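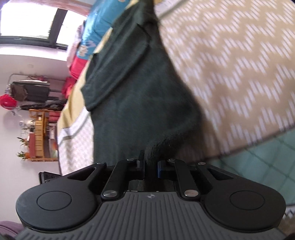
Your sweater is not warm. Go ahead, feel sorry for it. Leave it on a chair all night and by morning it will be the same temperature as the chair. The warm thing in the arrangement is you. You are a small furnace that runs on toast, and the sweater's job is to stop your heat from wandering off.

It does this mostly with air, and air is free, so you may wonder what you paid for.

## Catching air

Air is bad at passing heat along, as long as it stays put. Air hates staying put. It drifts and swirls, and takes your heat with it when it leaves. Cloth is a trap. Between the threads, and between the tiny hairs on the threads, are little pockets where air gets stuck. 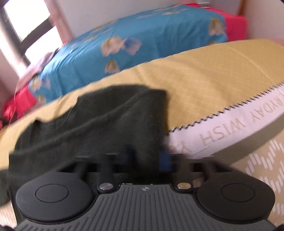

*Two cloths, one dark green and one mustard yellow, with a bed beyond them.*

Two thin layers can beat one thick one, because there is another slice of air between them. Your grandmother knew this already and has probably mentioned it.

## Why fuzz helps

A single fuzzy hair does almost nothing. A great crowd of them, all poking out in different directions, makes it hard for air to get through. Sheep worked this out long before we did and have been very modest about it.
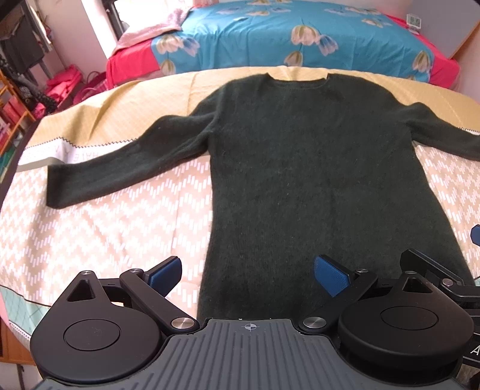 ## Woven or knitted?

Woven cloth has threads that cross over and under each other, like a basket. Knitted cloth is made of loops pulled through loops. Tug a bedsheet and it mostly refuses. Tug a sweater and it stretches, then your dad asks you to stop.
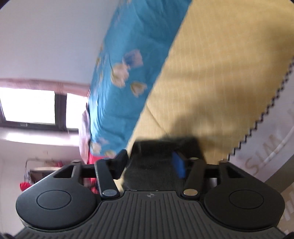

Cuffs have a trick of their own, called ribbing. The knitter switches between two kinds of stitch, and the cloth folds itself into ridges and valleys. Look at the lines running side by side across the wide plate in the photo and you have the general idea, except that those fan outward and a cuff pulls inward. A snug cuff keeps your warm air from escaping at the wrist.

## Try it

Fill two jars with warm tap water. Put a sock on one and leave the other bare. Wait twenty minutes, then feel the water in each. Use a clean sock, please. Hollis Bellamy didn't, and the kitchen had to be aired out, in January.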